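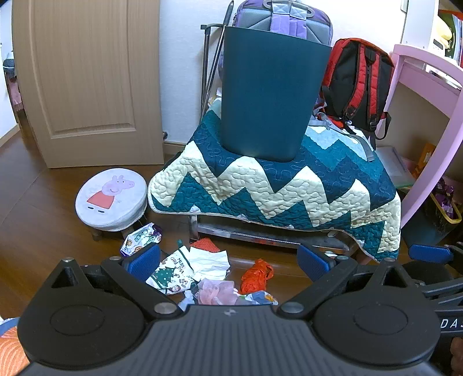 *Page last updated: September, 4:15 p.m.*

**FOR IMMEDIATE RELEASE: Free measles shots come to Lallow**

Hi all, Branwen Griffiths here, from the Clorkmont district health office. I usually leave these releases to somebody with better spelling, but I wanted to write this one myself, as my phone has been ringing since breakfast!

So yes, we're opening a walk-in measles clinic in Lallow, in the old library on Shakya Street. It's free, you don't need an appointment, and you don't need insurance. Bring your child's vaccine card if you can find it (mine lives in a drawer with dead batteries). If you can't, come anyway and we'll look the record up.
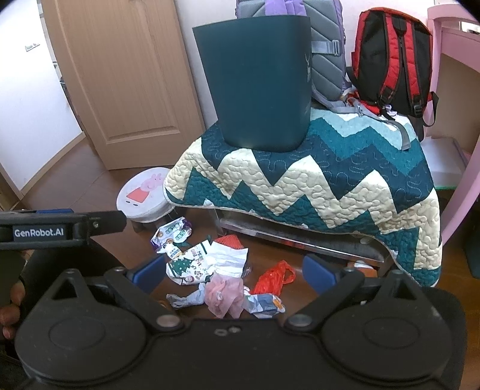

CLORKMONT, September – We have 400 doses on hand and 6 nurses on the schedule, and the doors stay open until 7 p.m. so parents can stop by after work. The county lab has confirmed three cases so far, all in one household, and everyone in it is recovering at home. I know the message going around says 32. That number is how many people we've called to check on, and most of them feel fine.

"If your kid has a fever and a rash, please phone us before you come in," says Dr. Vusumuzi Naidoo, our medical officer. "We'll meet you at the side door."

Adults who aren't sure about their own shots are welcome too. Gastevov residents can use the Lallow clinic or wait for ours to reach them next month, whichever is easier.

**Press contact:** Branwen Griffiths, Clorkmont district health office. Call the front desk and ask for me, I'm in until five.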